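Small bedroom storage – quick notes

Did ours over again in September so writing this down before I forget.

Empty everything first. All of it, onto the bed. You wont want to but you can't sort what's still on a shelf.

Measure the gap before buying anything. Mine is 43 inches wall to door frame and I still came home with a unit 48 wide. Back to the store.

Heavy stuff low. Books, shoes, the iron. Light things up top – hats, spare pillowcases.
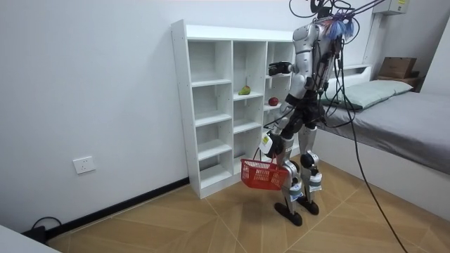

Open cubbies get dusty fast. Dry cloth, top row first, work down. Old sock over your hand does the corners. Skip the spray, it leaves streaks on white paint.

Screw tall shelves to the wall. Find the stud, use the bracket that came in the bag.

Carry a basket round with you for things that belong in another room. One trip at the end insted of twenty.

Sticky label residue: cooking oil, leave 5 minutes, wipe, then dish soap.

Musty smell in a closed closet – open box of baking soda at the back, change it when you remember.

Mihret Teshome wrote in to say she rolls T-shirts and stands them on end. Tried it, works for kids' sizes, mine flop over.

Curtains next time.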